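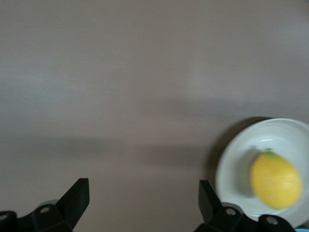 So I finally went to one of the school board meetings here in Vikbridge, after two years of telling everyone I was going to. The agenda item was the phone policy. You may have heard about it if you have a kid at Ritholm Middle, and if you don't, the short version is that the superintendent sent out a letter in February saying all phones would be locked up from first bell to last, starting the very next week, and the board hadn't voted on any of it.

I should say up front that I like the idea of the policy! My daughter is 12 and I would happily drop her phone in a lake. But I was pretty annoyed at how it got done, and so were a lot of other people, because the room was packed and I ended up standing by the water fountain for the first hour.

The question that took up most of the evening was whether a superintendent can just do that. The board's lawyer said the district handbook lets him set "day-to-day procedures" by himself, while anything that changes student discipline has to come before the board. And the letter had a discipline part – third offense gets you a day of in-school suspension. So which one is it? The lawyer talked for a long time and I still couldn't tell you. She did say she'd put something in writing before the next meeting.

Karim Hourani, who holds the Deririne seat, was the only board member who seemed really bothered. He read out the handbook section (slowly, twice) and asked why a policy covering 611 students went out in an email at 9 at night. The superintendent said teachers had been begging for it. I believe him, I know some of those teachers. Hourani said that was fine, then bring it to us and we'll probably vote yes. There was some clapping at that and the chair got cross.

Then public comment, which was 30 people at two minutes each, so you can do the math on what time I got home. A dad from over on Srour Road had a petition with 254 signatures asking for the letter to be withdrawn. A science teacher said her classes have been calmer and she doesn't care whose signature is on it. A mom whose son checks his blood sugar with his phone wanted to know who she was supposed to call about an exception, and I thought it was a bit shameful that no one on the stage had an answer for her.

They voted 4 to 3 to leave the rule in place for now, drop the suspension part, and take up the whole thing properly next month. I didn't speak. I had notes and everything, but I chickened out when I saw the line for the microphone.

I'm going back for the next one, and I'm getting there early enough for a chair. If you want to come along, leave me a comment – I can fit three more in the car.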